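Lonmont Community Pantry
Notes on shelving dry pasta, posted in short parts for households and partner sites.

1/ Lonmont has revised its guidance on the storage of long pasta. The guidance applies to the Gurness and Ross distribution rooms and may also be followed at home.

2/ Spaghetti should be kept off the floor. Packages awaiting placement may rest there briefly during restocking, but none should remain when the room is closed for the night.

3/ A small two-tier shelf is sufficient for most households. The upper tier is recommended for packages in current use and the lower tier for reserve stock.

4/ Packages of different brands may share a tier. Red, yellow and dark blue wrappers are easily told apart when their fronts face outward.

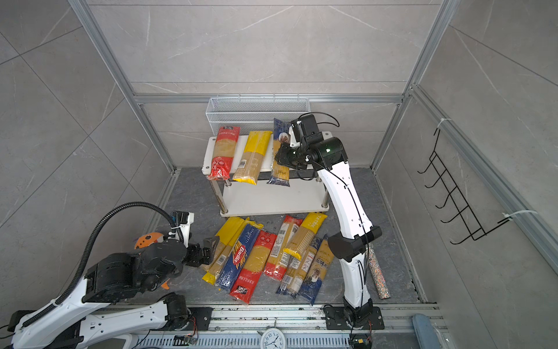

5/ How should spaghetti packages be placed on a shelf that has no dividers? Stand them upright with a slight lean, printed side forward, and leave enough space between them to lift one out by its top end.

6/ Packages with a clear window should be checked for broken strands before shelving. Broken pasta remains suitable for soup and should be set aside for that purpose.

7/ The Gurness room received 656 packages in June and the Ross room received 658. Both rooms will follow the revised layout from July.

8/ Partner sites requiring shelf labels may request them from the Jultier office. Each set contains 19 labels and is supplied at no charge.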